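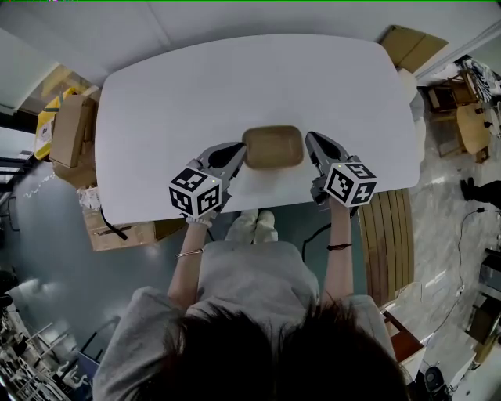 A gripper on each side of the tray, marker cubes at the wrists.

Speaker notes - the Wuten hand-held gripper kit, first impressions
August 22, 2024

Start with the tray. Give people a few seconds to look before talking. Two hands, two grippers, one brown tray on a white table, and that is the whole setup on the tabletop. I love how little there is to explain!

What Wuten sells: a pair of grippers, the cubes with the printed patterns, cables, and a year of the Nunow software. We pay by the recorded hour after the first 100 hours (mention this early, it always comes up).

Why I'm excited: a new person can pick these up and be working the same morning. We tried the older Likow set last December and the training alone ate most of a week. With this one we had 55 usable takes before lunch on day one - I checked the log twice.

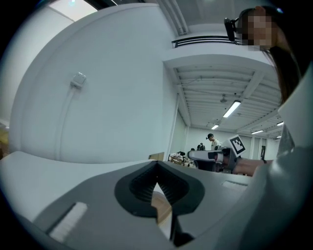 Now the head-worn part. It goes on over long hair or a cap, and the people here wear it for a full session with breaks. Ask who in the room has worn one. If hands go up, let them talk, this is the fun bit.

Things I'd still like fixed:
- the cable. It's long, and you have to think about where your feet are
- the black inserts are a separate order, 169 dollars a pair
- Nunow sorts takes by upload time and I want them by task

Price slide. Roughly 3,000 for the starter kit. Don't linger, the sheet is in the handout.

Comparison with Arellano: their jaw is stronger, and for heavy parts I would look there first. For trays, cups, cloth and the like I keep reaching for the Wuten pair, mainly for how light they feel after an hour.

Then the live try-out. Two people at a time, tray in the middle, lift it together and set it down again. Leave ten minutes for this, more if the line is long. Questions can run while people take turns.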